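Nappe en velours sous les déchets de repas : comment la nettoyer sans la marquer ?

Asabe Shehu
Table de cuisine couverte d'une nappe en velours gris-bleu. Après les repas, il y reste des emballages, un pot de nouilles instantanées, du papier d'aluminium, parfois la paille de fer. Je mets tout à la poubelle, mais le velours garde des zones claires et d'autres foncées. Taches de gras ou poil couché ? 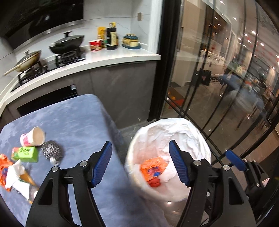
La nappe est en polyester, achetée en octobre, lavable à 20 °C d'après l'étiquette. Essorage maximal non précisé.

Róisín Conneely
Brossez à sec, dans un seul sens. Si la zone change de teinte, c'est le poil. Si elle reste foncée — gras. Dans ce cas, terre de Sommières, 8 heures de pose, puis aspiration. Essorage : jamais 1000 tours sur du velours, cela casse le poil. Et pas de paille de fer posée dessus, elle accroche les fibres.

Zitgate
Pareil chez moi, j'ai mis une toile cirée par-dessus. Réglé.

Berisha
D'accord pour la brosse. Vapeur possible à distance, sans appuyer. Videz les pots de nouilles dans l'évier avant de les poser, le bouillon est gras.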